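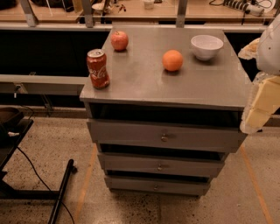
Re: [istley-allotments] Packed lunches on the Brusinov walk

Lim wrote:
> Is anyone else giving up on sandwiches? By the time we stop at the top they've gone flat and sweaty, and last month I carried mine all the way home again. What do the rest of you take for a full day out? I don't want to spend 50 pounds on a fancy flask or get up at five to cook.

Hello Lim, hello all,

Yes, me! I stopped making sandwiches for walks last April and haven't missed them much. The trouble is mostly tomato, I think. Put tomato anywhere near bread at seven in the morning and you've got pudding by noon. If you must have it, carry it whole and cut it up there (a butter knife will do if the tomato's ripe, and you won't lose a finger on the stile).

What I take now is fruit, a lump of hard cheese, oatcakes in an old margarine tub and something fizzy for the last stretch. I know, I know, the sugar – but there's a point after the second reservoir where my legs want it and I've stopped arguing. Apples travel best. Oranges are good too if you score the peel before you leave, otherwise you stand there in the wind with juice running up your sleeve. Bananas I've banned from my bag entirely after what happened to the map.

For the cold months I do potatoes. Bake small ones the night before, warm them through while the kettle's on, wrap them in foil and then in a tea towel, and stick one in each coat pocket. They're still warm at the Prosuvon gate, and you get hot hands as well as lunch! Salt in a twist of paper. I've tried the same thing with a pasty and it leaked.

On flasks, the cheap one from the hardware shop in Istley has done me three winters. Fill it with boiling water first, leave it while you find your boots, tip it out, then put the soup in. Lentil stays hotter than anything thin, or it seems to anyway.

The other thing is when you eat. We always hold out for the summit at 498 metres and it's always blowing a gale, so everyone bolts their food and gets hiccups. Could we stop at the sheepfold this time? There's a wall to lean on and the 39 bus goes past the bottom if anyone's had enough.

Does anybody still have that flapjack recipe with the marmalade in it? I had it on a card and the card has gone. I can bring a tinful if someone posts it before the walk.

See you at the car park, half past eight.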